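Gears on a dark cloth — my notes, Mon 26 May, Herinville

Slide 1. Say hello, thank Selorm Quaye for setting up the projector. Check they can hear me at the back! I've got 20 minutes and I always run over, so watch the clock.

Slide 2. Who has ever lost a gear? Wait for hands. Then my February story — Annan gearbox in bits on the kitchen worktop, tea towel underneath, and one tiny pinion went off the edge and under the fridge (it's still there, as far as I know).

Slide 3. Why I like a big dark cloth. Silver parts show up on it straight away, and a small gear dropped on fabric mostly stays where it lands. On a shiny bench it's off like a marble. Don't go on about fabric types, Tharushi Majumder is covering that after lunch.

Slides 4 and 5. Leave these up a good while and let people look. 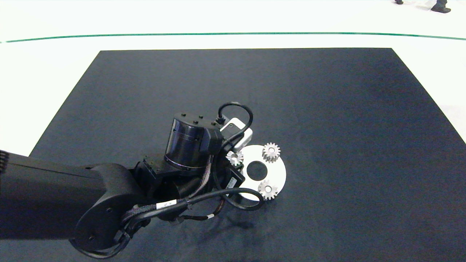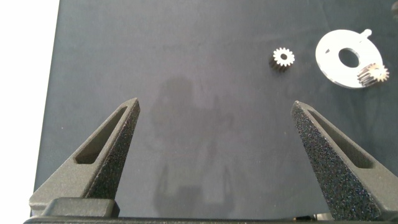 Small silver spur gears on the dark mat; the white plate with three of them is in the first picture.

Point out the round white plate. I'm very fond of a carrier like that — you can shift three gears in one go and they stay together. Then the loose gear in the second one, next to the flat plate with the big hole. Ask the room which they'd pick up first. No right answer, but it gets them talking.

Slide 6. Laying out. I go left to right in the order things came off, and I turn each gear tooth side clear of its neighbour. Pass round the Clinent tray now, the one with 14 pockets, and PLEASE get it back this time.

Slide 7. Cleaning. Soft brush, then a wipe. Skip the solvent bit if we're past the half hour.

Questions. Someone will ask where I buy my cloth. It was an offcut from the market, sorry!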